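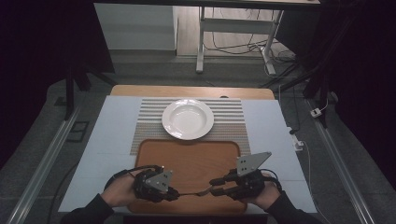

How to Set a Simple Soup Place for One (or Two)

June | by Siddiqui

14 comments

I used to eat soup straight out of the pot, standing at the stove. Then I moved into a place with a real table and decided I was going to be a person who sits down. It took me longer than I'd like to admit to get a setup I would bother with every night, so let me save you the trouble!

You need a placemat, a shallow soup plate, a spoon, a napkin, and a tray with a rim. The tray is the thing most people skip and it's my favorite part, so please don't skip it.

Start with the table

Clear the mail off. All of it, including the catalogs. Wipe the top down and let it dry before anything woven goes on it, or you'll get that musty smell on the underside of the mat (ask me how I know). If your table is real wood and you worry about rings, put a cover over it. A pale one makes a room feel bigger, but it shows tomato soup like you wouldn't believe. I wipe mine with dish soap and warm water and that does the job.

Lay the placemat

I like stripes, gray and beige, because they go with every dish I own and they hide crumbs. Run the stripes side to side, the same way as the edge of the table in front of you. If yours is a woven one and it has been living rolled up in a drawer, it'll want to curl. Roll it the opposite way, hold it for a bit, then leave it under a couple of heavy books overnight. Mine is from a Donitz outlet bin and it came with a crease down the middle that took 2 nights to go away.

Don't put it right at the edge of the table. Push it back far enough that the tray can sit in front of it, and let the tray lap over the bottom edge of the mat a little. That keeps the mat from sliding around, too.

Set the plate

Use a wide, shallow soup plate with a flat rim, plain white if you have it. I know, deep bowls hold more! But the flat rim gives you a place to rest a bit of bread, and you can pick the whole thing up without putting your thumb in your dinner. Set it toward the far half of the mat while you're getting everything ready. You want mat showing on both sides, so scoot it left or right until it looks even and then leave it alone. You'll fuss with it otherwise. I do.

If you're serving something hot, run the plate under the hot tap first and dry it. Soup in a shallow dish cools off fast.

Bring in the tray

A brown wooden tray with rounded corners and a raised rim is what you're after. My first one was a flat board from Ramex, very pretty, and I sent 1,000 peas across the kitchen floor with it. Get the rim.

Carry the spoon, napkin, bread and salt on the tray in one trip, and set it down square in front of the mat. Then take things off one at a time. Small stuff first, spoon to the right of the plate, napkin to the left. If something thin like a knife or a skewer rolls to the rim, pick it up from the middle and not by the end, and it won't flip on you.

When it's time to eat, slide the plate down toward you. You can leave the tray where it is and put the plate right on it, or move the tray off to the side for the bread. I go back and forth. Tray underneath is better for anything with noodles.

Setting for two

Same thing again across the table, if your table is deep enough. Mine is from Veveck and it just fits, as long as both trays go away before the plates get filled. On a smaller table, sit at the corner next to each other and share one tray between you.

Cleaning up

Everything goes back on the tray and to the sink in one trip. Shake the mat out over the trash. Never soak the wooden tray and please never put it in the dishwasher, just a damp cloth and then a dry one. Every so often I rub in a little mineral oil, wait 30 minutes, and buff off whatever hasn't soaked in.

If you've got a trick for getting turmeric out of a woven mat, leave it in the comments. I've tried baking soda and lemon and I've still got a yellow thumbprint on my second one.

2 shares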